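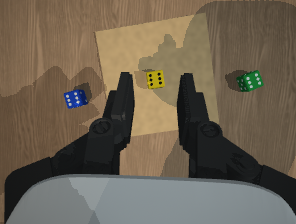

# The Law of the Kitchen Table

In my wife's family, if a die leaves the table, you lose your turn. In mine, you roll again and somebody makes fun of you. We had been married for most of a year before this came up, and I remember thinking that there should have been a form.

The die in question had gone under her mother's refrigerator. I got down on the floor with a yardstick, brought it out along with a grape and a magnet shaped like Ohio, and reached for the cup to roll again. The table went quiet. "Oh, honey," said my mother-in-law, in the voice you'd use on a man who had just eaten the centerpiece. I was passed over, I lost by a lot, and I have been writing this article in my head ever since.

House rules are the only laws most of us will ever pass. They get made late in the evening by people who have eaten too much, they are almost never written down, and they outlast the people who made them. Ask a family where its rules came from and you'll hear that these are just the rules. Show them the printed sheet from the box and they'll look at it the way you'd look at a parking ticket from another state.

Take Monopoly, since everyone does. In a great many homes, the money from fines and taxes goes into the middle of the board, and whoever lands on Free Parking scoops it up. The rules say nothing of the kind. The rules do say that if you land on a property and decline to buy it, the property goes up for auction, right then, to anyone at the table. I have asked dozens of people about this and received dozens of looks. One cousin of mine accused me of making it up. He is a lawyer.

## A cabinet in Flildale

Phyllis Clegg keeps a record of this sort of thing. She's a retired court reporter, and for the last 23 years she has been collecting house rules from her neighbors in Flildale, on index cards, in a steel cabinet that used to hold somebody's dental files. She does it for no one in particular. There's no book coming. When I asked what she planned to do with them all, she said, "Dust them."

Each card carries the name of the game, the rule, the family, and the name of whoever is blamed. That last line was a late addition. Clegg found that when she asked who invented a rule, people shrugged, but when she asked whose fault it was, they sat up and gave her a full name and sometimes a street.

She let me read through the dice drawer over a long afternoon in April, with a plate of saltines between us. The cards are typed. The tone is courtroom flat, and I can't recommend it enough.

*Player may blow on dice. Player may not blow on another player's dice. (Fault of Uncle Ray.)*

*Guests roll first until they win, then they are not guests.*

*If the dog moves a piece, the piece stays.*

*Leaning dice: the person to the left decides. If the person to the left is Donna, the person to the right decides.*

Leaning dice, which the gaming world calls cocked dice, take up a good third of the drawer. A die comes to rest against the edge of a book, or half on a scorecard, or propped on somebody's thumb, and a family has to decide what it says. Some hold that any lean voids the roll. Others try the stacking test, where you set a second die on top and, if it stays put, the roll counts. One household on the east side of town settles it by age, oldest living player, and Clegg has a follow-up card noting that the oldest living player has now won four Thanksgivings in a row.

What struck me was how few of these rules make the game any fairer. Most of them make it longer, or louder. A fair number exist to handle one person. You can read a whole marriage in the backgammon section, and I did, and then I met them at the hardware store and had to pretend to be very interested in hinges.

## The people who write the other rules

It seemed only decent to talk to someone on the losing side. Lovely Ocampo edits rulebooks for a living. She has worked on word games, war games, a game about running a laundromat, and Foltuvden, a trading game with sheep in it that has picked up a small and rather intense following. Her job is to take whatever the designer meant and put it in an order a tired adult can follow. She told me she assumes that one person at each table will read the rules, that this person will read as far as the setup, and that everyone else will be eating.

"I write for the one who's reading out loud and getting interrupted," she said. "So the sentences have to survive that."

I asked whether it bothers her when people ignore the result. She thought about it for a while. It used to, she said. Then she went to visit an aunt who owned an early copy of Foltuvden and was made to play it with her. In the aunt's house, sheep could be married. There was a ceremony. It did nothing for your score. Ocampo had spent nearly a year of her life on that rulebook, down to a whole week on the word "adjacent," and she sat there and held the little wooden sheep while her aunt hummed the wedding march.

"It was better," she said, and did not look happy about it.

She has since changed how she works. Her rulebooks now leave a blank page at the back with a line across the top reading *How we do it here*. One publisher asked her to take it out, on the grounds that a blank page looks like a mistake. Rudeo, the outfit that puts out the laundromat game, kept it and printed it on better paper than the rest.

I tried the page out at home. My son, who is nine, filled it in under a minute with a single rule, which was that he goes first. We have asked him to show his work.

## Old dice, old arguments

People have been rolling things to see what happens for thousands of years, beginning, as far as anyone can tell, with the ankle bones of sheep and goats. A knucklebone has four sides it can land on and they aren't equally likely. It's hard to believe the first one hit the ground without somebody's brother-in-law calling it a lean.

Plenty of ancient dice turn up in museums visibly lopsided, longer one way than another, and it doesn't seem to have troubled the owners much. That used to puzzle me. Then I rolled one of the dice from my in-laws' cupboard 100 times on a rainy evening and wrote down the results, and learned that it has strong feelings in favor of two. I mentioned it at dinner. They knew. "That's Gerald's die," my father-in-law said. Gerald has been dead since before I could drive. The family uses his die anyway, and when it comes up two, they say "Thank you, Gerald," and move on, and I have decided not to bring in a chart.

Clegg wasn't surprised by Gerald. She has several cards like him. There's a family named Fujimoto, three blocks over from her, that sets out a score column for a grandmother who moved to Arizona. She calls in at 7:30 to ask how she's doing. By custom she's always doing well. Clegg asked them once how the grandmother's points are worked out, and was told that nobody had ever felt it was their place to ask.

I drove home from Flildale with a photocopy of one card on the passenger seat. Clegg had pulled it for me when I told her about the refrigerator. It was from a family I don't know, dated only with the month, and it said:

*Die on floor: whoever dropped it goes and gets it. While they are under there, everyone agrees what it was.*

I read it to my wife's family at the next dinner and proposed it as a compromise. There was a discussion. It took 30 minutes and at one point involved a vote, which I lost, because it had been decided at some earlier date that in-laws can speak on the rules but can't vote on them. I asked when that was passed.

"While you were getting the grape," said my mother-in-law.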